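Diciembre · por Angeliki Tsolakis
Tiempo de lectura: 3 min
19 veces compartido · 2 comentarios

Llevo dos inviernos intentando aprender a tocar el acordeón y por fin puedo decir que toco una canción entera. Una. Es un vals cortito que se llama «Mistus», que me enseñó mi profesora y que, según ella, se aprende en una tarde (a mí me ha costado desde septiembre, pero bueno, cada cual con sus tardes).

Lo del acordeón empezó por una tontería. Estaba en una boda en Bremau, en un patio con parras, y a eso de las once de la noche sacaron a un señor mayor con un Kravchuk rojo enorme, de esos que parecen un radiador, y se puso a tocar sin parar hasta que se llevaron las mesas. Yo ni bailé, me quedé pegada a su silla como una niña. Al volver a casa ya estaba mirando anuncios de segunda mano en el móvil, con los zapatos todavía puestos.

El mío es un Givwood negro, de tamaño mediano, con un botón de los bajos que se queda hundido cuando hay humedad. Lo compré sin saber nada, y la primera semana creía que estaba roto porque al abrirlo sonaba un quejido larguísimo. Era yo, que apoyaba el antebrazo en las teclas. Pesa bastante más de lo que imaginaba, y lo de llevarlo en autobús lo probé una sola vez, en hora punta, y no se lo recomiendo a nadie que quiera conservar a sus vecinos de asiento.

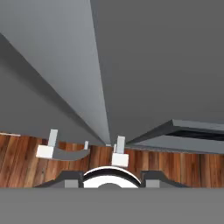

El problema gordo de los primeros meses fue la mano izquierda. Los bajos no se ven, hay que encontrarlos a tientas, y mi cabeza se negaba: buscaba el do y acababa en cualquier sitio. Mi profesora me hizo dejar de mirar hacia abajo y clavar los ojos en un punto fijo mientras tocaba. Lo mejor para eso es una esquina pelada, con planos grises y lisos que se van juntando en un punto justo encima del suelo de madera, sin un solo cuadro con el que entretenerse. Os parecerá una bobada, pero a mí me funciona! Miro el punto, cuento por dentro un, dos, tres, y los dedos acaban yendo solos. En cuanto tengo delante una ventana o una estantería me pongo a pensar en la cena y adiós vals.

Luego está el fuelle, claro. Yo tiraba de él como quien abre un cajón atascado y me quedaba sin aire a mitad de frase. Ahora marco los cambios con lápiz en la partitura, flechita para un lado y flechita para el otro, y cuando me pierdo por lo menos me pierdo con elegancia. También he aprendido a no empezar por el principio cada vez que me equivoco, que era mi vicio: me sabía de maravilla los primeros compases y el final era un misterio.

Practico unos 20 minutos al día, casi siempre antes de cenar. Los días que me propongo una hora no toco nada, porque me da pereza solo de pensarlo, y los días que me digo «venga, un ratito» se me pasa la hora. La del piso de abajo me preguntó el otro día en el ascensor si lo que sonaba era una radio. Me lo tomé como un piropo y no quise preguntar más.

Para el año que viene quiero aprenderme una polca que oí en aquella boda y que todavía no sé cómo se llama. La tengo grabada en el móvil, con mucho ruido de platos. Si alguien la reconoce se la canto por mensaje de voz, avisando de que cantar canto todavía peor.

2 comentarios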